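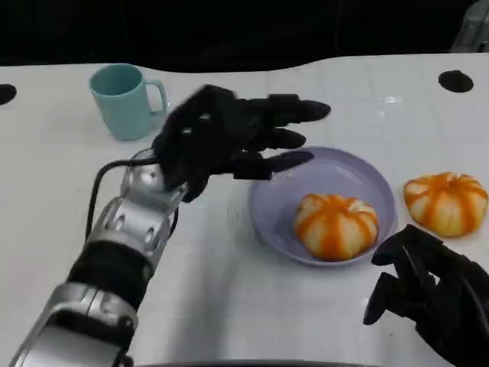
## Five-finger hand or plain gripper for tabletop work?

**kbirkett**
We have budget for one kind of end effector and two camps on the team. I've been running the Stuvico hands in March on mugs, plates and mandarins. Malcolm Ashworth wants us to go back to a Naylor gripper on each arm and stop tuning fingers. Looking for people who have used both.

My numbers so far: 60 picks of a mandarin off a plate, 12 drops. Most of the drops came when the thumb closed late.

**tray_liner**
Were the plates flat or rimmed? A rim changes your approach angle a lot with a hand that size.

**kbirkett**
Shallow, raised rim. I come in palm down and curl. Fruit directly on the table is easier.

**m_ashworth**
Malcolm here. My point was cost per working hour. We spent 3 days on hand calibration at Nestthorpe and the gripper took one morning. For mugs I don't see what the extra fingers buy.

**stamier_user4**
Disagree on mugs. With a gripper you grab the wall or the handle, and if the mug is tilted you have to plan the wrist around it. A hand gives you more ways in. We run Stamier controllers and the hand was no harder to set up once the cable was routed away from the wrist.

**tray_liner**
Cable routing cost us more time than anything else. Leave slack at the wrist and tie it down at the forearm. Then run the wrist to both limits before you close up.

**m_ashworth**
Fine, but a wrist camera on a gripper sees the fingertips and the object. On the hand, the fingers block half the view. 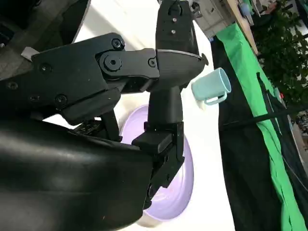
**pelham_r**
Does the wrist camera need to be recalibrated every time the fingers are swapped?

**stamier_user4**
Only if the camera mount moved. If just the fingers came off, update the tool length and check it against a fixed point on the table.

**kbirkett**
Same for us. I check it anyway after a swap, takes a few minutes.

**m_ashworth**
Keith, I'd still like the same 60 picks on the gripper before we order anything.

**kbirkett**
OK. Same plate, same fruit, same speed. I'll post the counts in this thread.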